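Workshop notebook, dye bench - June

Madder day at last! I have been itching to get back to reds ever since the Mangundap yarn arrived, and the morning was given over to it completely. Soaked the ground root overnight in rainwater, strained it through the old muslin, then kept the bath low and slow. Anything much above a gentle steam and the browns come creeping in.
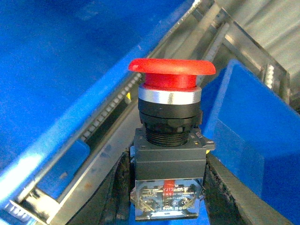

Entered by Prasetyo Subramaniam, with bench notes from Pui-shan Lai

Three skeins went in, all alum mordant, all Eltley wool. First one out after an hour: a soft coral, nicer than I'd hoped for. Second one stayed in until lunch and came out a proper brick. Third is still sitting in the pot as I write, and I keep lifting the lid to look (I know, I know).

Pui-shan tried a pinch of chalk in her own small bath and the color jumped right away - much warmer and deeper than mine. Our tap water at the bench is so soft that I think we've been starving the madder all spring. Want to repeat this with chalk in everything.

Weights for the record: 1,534 g of dry fiber left on the shelf after today, so plenty for the July samples. Madder is getting low. Ask Zolus whether they still carry the coarse grind, as the fine one clogs the muslin terribly.
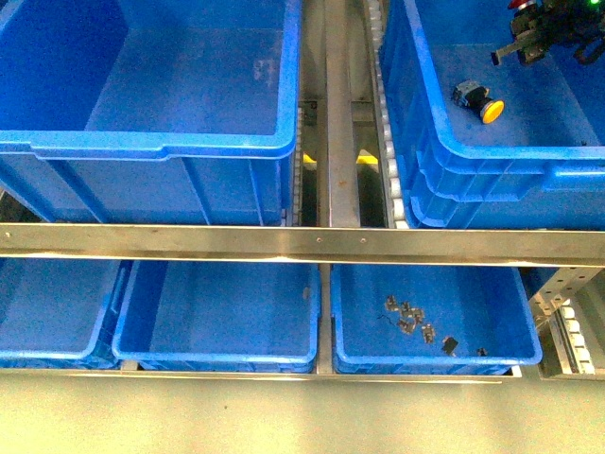
Next session

Chalk test again, same wool, same pot, nothing else changed. Then an iron dip on half of each skein to see how far toward purple we can push it. Pui-shan wants to try the exhaust bath on silk, and I'd love to see that too - the last pale peach we got that way was gorgeous. Label the skeins BEFORE they go in this time. Rinse water was still running pink at 4:30, so I left them soaking.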